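Hurkia Head Kit — recording set for hand work

The Hurkia kit is made for teams who collect examples of everyday tasks for a learning system. The person wears it on the head and works with both hands free. One charge is enough for 3 hours of recording.

Shelf tasks are a good start, for example moving a big gift box with two hands on a full shelf.
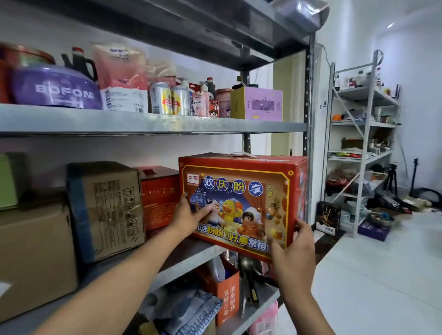
How long should one example be?
Most of our customers keep it under 2 minutes — one task, one file.

The kit weighs 184 grams. Spare straps are sold in packs of 5. For orders please write to Larysa Mykhailiuk at Landberg.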